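How do I get approvals moving again in Verkis when someone is out?

Asked by Wenjie Fan

Hi everyone, I run the office side of a small county parks department and we moved our purchase requests into Verkis in March. Mostly I like it! But we have a problem with the approval chain. Every request over 100 dollars goes to my supervisor, then to finance, and if my supervisor is on leave it just sits there with the little orange "waiting" tag. I came in Friday and there were 13 of them stacked up, including one for mulch that the crew needed yesterday.

I tried reassigning one by hand and it let me, but then the history said I was the approver, and I'm pretty sure our auditor is going to hate that. Is there some kind of backup person setting? I looked under Users and under Workflows and found nothing. We're on the hosted version, if that matters. 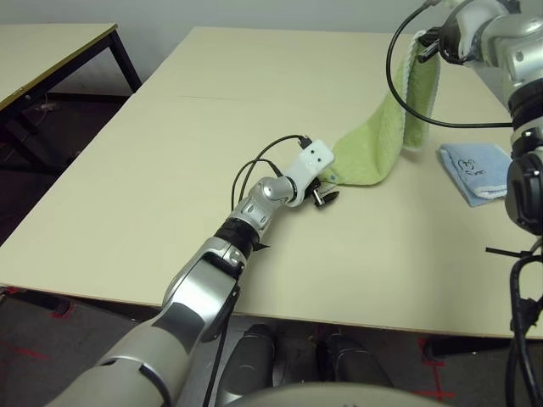 Robot arm with a small two-finger gripper over the table.

2 answers

Adoración Segura
There is a backup setting, it's just in a silly place. Have your supervisor (it has to be them, or an admin logged in as them) open My Profile, then Absences, then Stand-in. Pick the person, pick the dates, save. Anything new that lands in their queue goes to the stand-in, and the history shows both names, so your auditor should be okay with it.

Two things that bit me. It doesn't touch requests that are already waiting, so your stack won't move until somebody opens each one and hits Resend. And the stand-in needs an approval limit at least as high as the person they're covering for. Ours was set to 80 dollars and every single request bounced with "step error 223" and no other explanation. I spent a whole afternoon on that one, ugh.

For the one you reassigned by hand, I'd leave it alone and put a note in the comments field saying what happened. You can't undo it anyway.

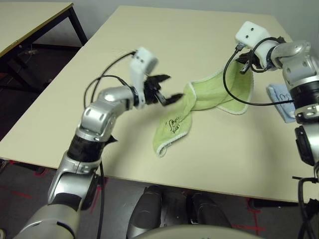
Green towel on the table, gripper open.

Lurnley
we gave up on stand-ins and made a group called Approvers with three people in it, whoever gets there first signs. works fine for us but we're on the old version so your menus might look different. also turn on the daily reminder email, it's off by default for some reason

Comment from Wenjie Fan
Thank you both! Found the Absences page (how was I supposed to guess that?) and the stand-in is set through the end of the month. Got the same step error at first, so the limit tip saved me. I'm resending the old ones now, mulch first. Lurnley, I like the group idea, but our finance office wants one named person on each step, so I don't think they'd go for it. Does anybody know if the reminder email can go to the stand-in too, or only to the original approver?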